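Home | Forums | New posts | Members | Search

Category: Surgical robotics > Learning from demonstration

Suturing policy: does adding recovery clips help, or just more data?
Started by Myroslav Semeniuk, February 27, 2021

Myroslav Semeniuk wrote:
We have finished the first proper comparison on the needle handover task and I'd like some opinions before we write it up. Policy A was trained on 1190 clean demonstrations. Policy B had the same set plus 452 short recovery clips, where the operator starts from a bad grasp or a slipped needle and puts it right. Same network, same number of training steps, 500 trials each on the bench pads. B drops the needle less often. A is slightly quicker when nothing goes wrong. The code is on the Kovalchuk branch if anyone wants to read the sampling part.

garkau_bench wrote:
B has seen more data, so I'd expect it to do better whatever was in the extra clips. You need a third policy with 452 extra clean demonstrations. Without that I wouldn't use the word "recovery" in the title.

Myroslav Semeniuk wrote:
Fair. The clips are much shorter than a full demonstration, so in frames the difference is small, but I agree a reviewer will ask. We can train that one in June when the machine is free again.

tidewrack wrote:
I don't agree that it needs a whole third run. Match on frames and take some clean ones out of B. That's cheaper and answers the same question.

garkau_bench wrote:
It answers a different one. If you remove clean data you change two things at once.

pikano_user wrote:
Which seeds? We ran something similar at Pikano with 3 seeds and the gap between them was bigger than the gap between methods. We ended up not publishing. I'd also like to know who decided what a drop was.

Myroslav Semeniuk wrote:
3 seeds here too, and B is ahead on each one, though not by the same margin. A drop is scored when neither gripper holds the needle and it is lying on the pad. Two people scored from video and I settled the ones they disagreed on.

tidewrack wrote:
Then you knew which policy you were looking at when you settled them?

Myroslav Semeniuk wrote:
Yes. I'll have those redone by someone at Gasville who hasn't seen the file names.

garkau_bench wrote:
Good. What about loose thread? Our policies used to go for anything thin and dark, and we only found out after someone had tidied the pad and the numbers went up.

Myroslav Semeniuk wrote:
The pads are not tidied between trials, for either policy, and I would keep it that way in the paper - a policy that only copes with a clean surface isn't much use to us. The view I'm attaching is typical of what the network has to sort out: the curved needle hangs between the two tips, the long thread loops over the pad to the left, and there is a short curled offcut lying lower down, much the same colour as the thread in use. The trimmed tails on the finished stitches at lower right are dark as well. I'll add a separate count of wrong grasps on thread, scored blind this time, and post the table in this thread.
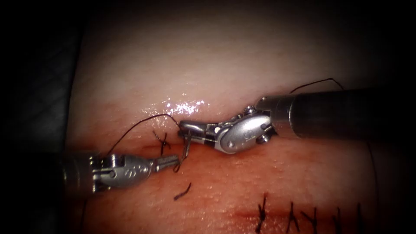
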